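About Hevura

Hello, and thanks for wandering over to this page. Most people who land here have already read a headline promising that a robot will be folding their laundry by next spring, and they would like somebody to tell them whether it's so. We get that question at parties, at the dentist, and from my mother-in-law on a regular basis, and we've tried to write the answer down properly once so we can point people to it.

Hevura is a small company that tests robot arms on ordinary chores. Makers send us their machines, or shops that are thinking of buying one ask us to put it through its paces, and we set it to work on the kind of thing a person does without thinking: clearing a table, pairing socks, wiping a board, putting the scissors back in the drawer they came from. Then we write up how it went in plain words, including the parts the maker would probably have liked us to skip.

We started in a rented unit behind a tile store, with two folding tables and a space heater. Erdal Gökçe had spent years keeping packing lines running at Vakulenko and was tired of buying equipment that looked wonderful in the sales video. Rajkumari Bisht had been teaching occupational therapy, and she knew more than any engineer we've met about what a hand goes through to button a shirt. They met over a broken label printer, if you can believe it, and have been arguing happily ever since.

Our chore list now has 167 tasks on it. Some are household jobs and some come from shop floors, and a fair number are both (sweeping is sweeping wherever you do it). Each one is tried many times, with the things moved a little between tries, because a robot that can pick up a cup from one exact spot on one exact table isn't much help to anybody with children.

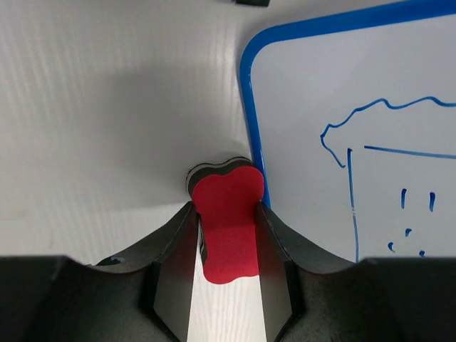 Tabletop work: a red and black foam piece held between the fingertips, beside a whiteboard with a blue frame.

Small, soft objects like that one get a whole section of our list. Foam gives when you squeeze it, and so do sponges, dinner rolls and rolled-up socks, and you'd be surprised how much of tidying a house comes down to how hard you pinch. Rajkumari wrote that section herself and she is very proud of it, so do ask her if you visit, but leave yourself some time!

So, can machines do the chores yet? Some of them, some of the time. Picking up a solid thing and putting it in a bin goes pretty well these days. Sorting parts on a bench goes well too, if the light is steady and the parts don't shine. Laundry is still slow going, dishes with food on them are slower, and we have yet to see an arm deal with a fitted sheet in a way we'd care to show you. Shops are ahead of homes, mostly since a shop will rearrange itself around a machine and a family won't.

Our longest project so far was for Stultotis, a cleaning supply distributor that wanted to know about restocking shelves. That one ran to 125 pages and we still get letters about it. We also keep a shorter guide for families, called Erkness, which we update every March.

Visitors are welcome on Friday afternoons. Call first so we can clear you a chair, and bring a chore if you've got one you hate.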